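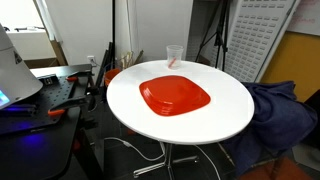 From: Onyekachi Bashir
Date: 2025-06-25
Subject: Re: table task, how many examples before we retrain

> We have 200 episodes of the plate task on the server now. Is that
> enough to start a training run, or should we wait for the full set?
> Also, the Saden people want to know if they can reuse our start
> positions, or if they need to make up their own.

Start a run on the 200. It won't be the final model, but it will show whether the loader still chokes on the longer episodes. The target stays at 292, the same number we gave Dwivedi in November, so that the two sets can be compared.

Saden can reuse the start positions. They are in the Zitix folder, one text file per session. Please ask them not to edit the files in place - last time we ended up with two versions and had to throw out a morning of work.

A few notes for whoever is operating next:

Keep the round table where it is and leave the height alone. Move the plates and the cup between episodes, and don't go back to the same spot out of habit. The early episodes are too much alike.

If you hesitate for more than 10 seconds, stop and mark the episode as bad. Don't delete it. Bitska reads the marks and skips those on export.

Write the operator's initials in the log. I found a lot of blanks.
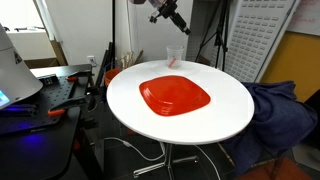 Do episodes with a failed grasp and a second try count toward the total?
They count if the second try succeeds and the operator didn't touch anything by hand in between. Tag them "retry" so we can train with and without them.

I'll post the loss curves when the run finishes. The gripper calibration thread is separate, please keep those questions over there.

Onyekachi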